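Automation at the Dustis laundry

The Dustis laundry is a commercial laundry serving small hotels and guest houses. It is known mainly for a long and only partly successful attempt to automate the folding of towels. The system was supplied by Vudent and is usually called Samuel, after the name on its control software.

Background

Before the change, folding was done by hand by a team of 24, working in two shifts. The manager, Janaka Hettiarachchi, told staff that Samuel would take over "the dull part of the day". Vudent claimed a rate of 3000 towels a shift. The claim rested on the supplier's own trial, which used new towels of a single size, and no independent test has been published.

Effects on staff

No jobs were cut outright, although 4 folders who left were not replaced. Those who stayed were moved to sorting, feeding and checking. Anwara Amarasinghe, a folder for many years, has said that she now spends her shift flattening towels so that the machine can pick them up, and then refolding the ones it gets wrong. Pay did not change. Breaks were fixed to the machine's cycle, a point the company's account of the project leaves out.

Supporters, among them the shift lead Jahangir Fakir, point to fewer complaints of sore wrists. Critics reply that the complaints were never properly recorded before June, when the system arrived – so there is little to compare them with.

Hand-held grippers

Part of the work is done with hand-held grippers, whose two fingers close on the cloth between ridged pads. Staff use them on ordinary household towels, on and beside domestic washing machines, and the recordings are used to train Samuel. Whether this should count as laundry work or as teaching has not been settled, and it is paid at the laundry rate. 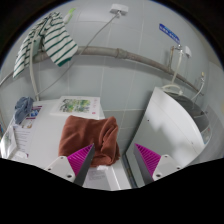 Later developments

A second supplier, Fokton, offered a replacement with a trial of 90 days. Hettiarachchi declined it. Hand folding continues for bathrobes and fitted sheets, which Samuel does not handle.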